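# About us

Hello, and thanks for dropping in! I'm Kojo Ankrah and I run Stekgate, a fan-made episode guide to the television drama Flernen – all 28 episodes of it, plus the Christmas special that everyone argues about.

I started writing recaps the November after the second series finished, mostly so I could remember which Kwofie brother had sold the ferry. My recaps were far too long (the one for "Low Water" had a whole section on hats) but people kept reading them, and then Haris Lazarević wrote to tell me I'd got the harbour master's name wrong in every single one. He's been my co-editor ever since.

Between us we now look after 339 pages. Haris does the cast lists and the music credits, and I do plot summaries, family trees and the Hitine timeline, which covers everything that happens in the village before the first episode. It still has a gap where the fire ought to be. If you've got the tie-in novel and can help, please do!

We're not connected with the makers of the show, and we don't host clips or scripts. Each episode page has a short summary at the top that's safe for newcomers, and the spoilers start under the line.
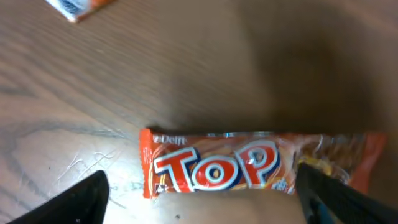 Can I write a recap for you?

Anyone can – send us 400 words on an episode you know well, and Haris will reply with notes, usually within a fortnight. He's kinder than he sounds in emails.

Corrections are welcome too, especially for the first series, where I was working from memory a lot of the time.

Page last updated 23/12/2022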